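Room Reset Assistant, Part-Time
Jarnwood Study Rooms, Bristivton

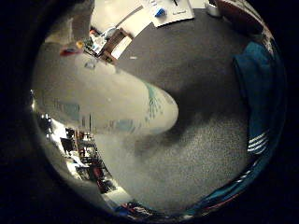
Carpet level in one of the rooms, with the desk and a wooden chair behind.

Jarnwood Study Rooms is hiring 2 part-time room reset assistants for our Bristivton building. The work is getting rooms back in order between bookings. That means clearing desks, putting chairs back, sorting what people leave behind, and checking the carpet before the next group comes in.

About us

We rent quiet rooms by the hour to tutors, adult learners, small writing groups, and people who need a desk away from home. Last year we had 1,316 bookings. Most rooms are used several times a day, and the gap between one booking and the next can be short. The building is on Fotdale Street, over the old Bañuelos shoe store. The entrance is on the side, up one flight of stairs. There is no elevator.

What the job involves

Most of your time is spent in the rooms. A normal reset goes like this:

- Take loose paper off the desk. Blank sheets go back in the tray. Anything with writing on it goes in the room folder, dated, and is kept for a month.
- Gather pens, markers, and caps. Caps go back on the markers they came from if you can find them. Markers that have dried out get thrown away.
- Take cups to the kitchen and wash them. Do not leave them on the hallway shelf.
- Wipe the desk with a damp cloth and then a dry one. Our desks are white and show ink, so use the spray on marks and give it a minute to work.
- Push the chair in. Check the seat and back for anything loose. If a slat or a leg moves, put the chair in the back hall with a tag on it and bring in a spare.
- Get down and look at the carpet, including under the desk and along the wall. Small things do not show up well on gray carpet when you are standing. We find earring backs, staples, pen springs, and pencil lead down there.
- Vacuum if needed. Every room is vacuumed at close whether it looks like it needs it or not.
- Straighten the supplies and stack the papers.

You will also restock paper and markers from the supply closet, keep the lost and found log, and let people in if the front desk is busy. Assistants are not expected to handle payments or change bookings.

Once a year, in February, we close for a few days to shampoo the carpets and go through all the furniture. Assistants are paid for extra hours that week. It is heavier work than usual and you can say no to it.

Hours and pay

Each position is 18 hours a week. One covers mornings and early afternoons. The other covers late afternoons and evenings, with the last room closing at 9:30. Please tell us which one you want, or if you could do either. Schedules are posted two weeks ahead, and assistants may trade shifts with each other as long as it is written on the board.

Pay is $17.50 an hour to start and $18.25 after the first three months. You are paid every other week. You get paid sick time from your first day. You can also book a room for your own use at no charge when one is open.

What we are looking for

You do not need to have done this kind of work before. We will train you for 7 shifts, and you will be paid the full rate while you learn. We do need someone who:

- Can kneel, bend, and get back up many times in a shift
- Can carry a chair or a box of paper up a flight of stairs
- Notices small things and does not mind putting them away one at a time
- Can read and write enough English to fill in the log
- Gets here on time, as a late reset means a late start for the people who booked
- Will leave other people's notes alone apart from putting them in the folder

Spanish is useful. Many of our evening learners speak it, and so do most of the staff.

You must be at least 18. Having worked in housekeeping, a school, a library, or a store stockroom would help but is not required.

Who you will work with

You would report to Dayana Ochoa, who runs the building day to day and does the training. Noemí Bermúdez is at the front desk most evenings and handles bookings and the lost and found. Apart from them it is a small crew, and for much of a shift you will be working by yourself. Headphones are fine in empty rooms but not in the hallway.

How to apply

Send us a short letter or email. It should have your name, a phone number, the shift you want, and the date you could start. Tell us about a job, paid or unpaid, where you had to keep a place in order. A few sentences is enough. A resume is welcome but you do not need one.

You can also pick up a paper form at the front desk and fill it out there. If you need help with the form, ask Noemí.

Applications are due by 29th October. We will call everyone who applies, including people we do not choose. Interviews take half an hour and are held in the building. As part of the interview we will ask you to reset a room while Dayana watches, so wear something you can kneel in. You will be paid for one hour of your time for coming in.

We can change the interview setup for applicants who need it. Tell us when we call. The carpet check can be done with a long-handled mirror, and we keep one in the supply closet.

Related openings
Front Desk Cover, Evenings (filled)
Furniture Repair, Occasional
Reading Tutor for Adult Learners
Supply Closet Inventory, Short Term

Contact: front desk, Jarnwood Study Rooms, Fotdale Street, Bristivton | © Jarnwood Study Rooms | Back to top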